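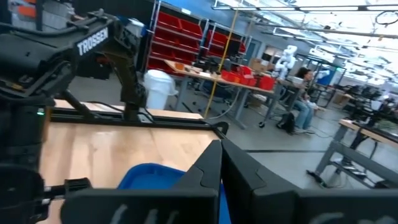 Trossen arm above the wooden work surface

Call for participants: goose keeping in the Barkholm valley

Did your family keep geese? The Barkholm Rural Life Archive is recording people who raised, herded, plucked or sold geese in the valley, or who grew up in a house where someone did. We would like to hear about the daily work, the names the birds were given, the calls used to bring them in, and what was cooked and when.

The archive holds 286 recordings on farm life. Very few mention geese, although a parish list from the Dirkach side gives 1,911 birds in one winter.

Who can take part
Anyone over 18 with first-hand memories or stories passed down at home. You do not need to have lived on a farm. Relatives may sit in – many people remember more with a sister or a cousin in the room. 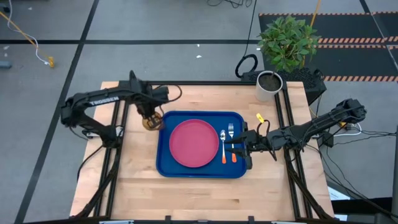
Two arms at the butcher-block table, a small brass-colored piece held in the left gripper

What is involved
One interview of up to two hours, at your home or at our office in Dirkach. Nomvula Pretorius and Khôi Ung will do the interviews. You get a copy of the recording and can ask for any part to be left out. Old photographs, feather sacks and recipe books are welcome and will be returned after copying.

Travel costs are paid. There is no fee.

To sign up, write to Tâm Sầm at the archive office with your name, phone number and the farm or village you would talk about. Interviews run until the end of April.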